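Placing a Mug on a Saucer with Two Arms: How Much Does the Starting Position Matter?

Project report, Carys Harries and Minoru Nomura. Supervisor: Behrouz Ranjbar
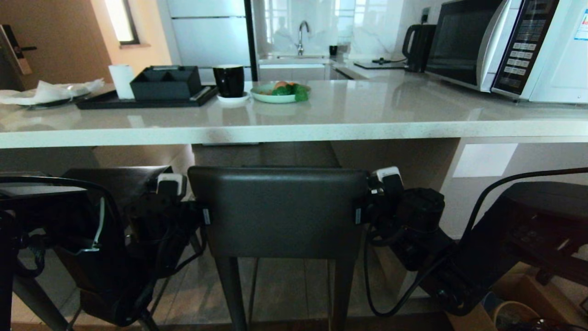

Figure 1. Head camera view of the counter, with the mug, saucer and green plate. Both arms are beside the stool.

1. Background

Our group inherited a two-arm robot and a set of recorded demonstrations from Fumiko Aoki's project at the Nurnthorpe kitchen lab. Her policy could pick up a mug and put it on a saucer in most trials, but she noted that it failed more often when the base had been parked a little differently from the day before. She did not have time to look into it. We took that as our question: if the base moves, how much of the loss can be recovered by changing the training data, without changing the network?

2. Data

We had 1,063 demonstrations in total. Of these, 500 were Fumiko's, all recorded from one base position marked with tape on the floor. We recorded the rest in June by teleoperation, moving the base before each one. The operator was free to choose the distance from the counter and the angle to it, as long as both hands could still reach the saucer.

Each demonstration starts with the arms low, in front of the counter. The operator raises one arm over the edge, grasps the mug by the body, sets it on the saucer and goes back down. The other arm only has to stay out of the way. In our recordings the plates and other items on the counter were left where people had put them, and we did not tidy between runs unless something was blocking the saucer.

We threw out demonstrations where the mug was dropped or where the operator needed more than one grasp. We kept the ones where the gripper brushed the counter edge lightly. Looking back, we should have tagged these, as the trained policy brushes the edge too.

3. Training

The policy takes the head camera image, the two wrist camera images and the joint positions, and outputs a short chunk of joint targets. We used Fumiko's code with the same settings. Three versions were trained:

Fixed: her demonstrations only.
Mixed: all the demonstrations.
Small mixed: 500 demonstrations drawn at random from the full set, to match the size of Fixed.

Small mixed was Sadao Hayashi's suggestion at our midterm review. Without it we could not have said if an improvement came from variety or just from having more data.

4. Evaluation

We ran 600 trials, split evenly between the three policies. Half of each policy's trials used the taped base position and half used a shifted one. The shifted positions were written down beforehand and were the same for all three. A trial counted as a success if the mug stood on the saucer after the gripper had let go. A mug left partly on the rim was a failure, even if it stayed upright.

Successes at the taped position, out of 100:
Fixed 88
Mixed 91
Small mixed 83

Successes at shifted positions, out of 100:
Fixed 41
Mixed 79
Small mixed 72

Small mixed lost a little at the taped position and gained a lot elsewhere. Most of the improvement at shifted positions therefore comes from variety. The extra data helped in both conditions, by a smaller amount.

5. Failures

There were 146 failures over all trials. We watched the video of every one and sorted them by the first thing that went wrong. With Fixed, the usual problem was a reach that stopped short or to one side of the mug, as if the base were still on the tape. With the other two, the reach was mostly fine and the trouble came at release, when the mug caught on a finger and tipped off the rim.

A few failures came from the stool. When the base was close to the counter, the forearm could touch the backrest on the way up and the controller stopped the motion. We counted these as failures for whichever policy was running.

6. Limits

One kitchen, one mug and one saucer. We also did not vary the height of the head camera, and Behrouz thinks the result could look different if we had. The shifted positions in the evaluation were inside the range covered by our own recordings, so we can't say anything about positions further out.

The trial sheets and the list of base positions are in the group folder. The next group should re-measure the tape before using them, as one corner has started to lift.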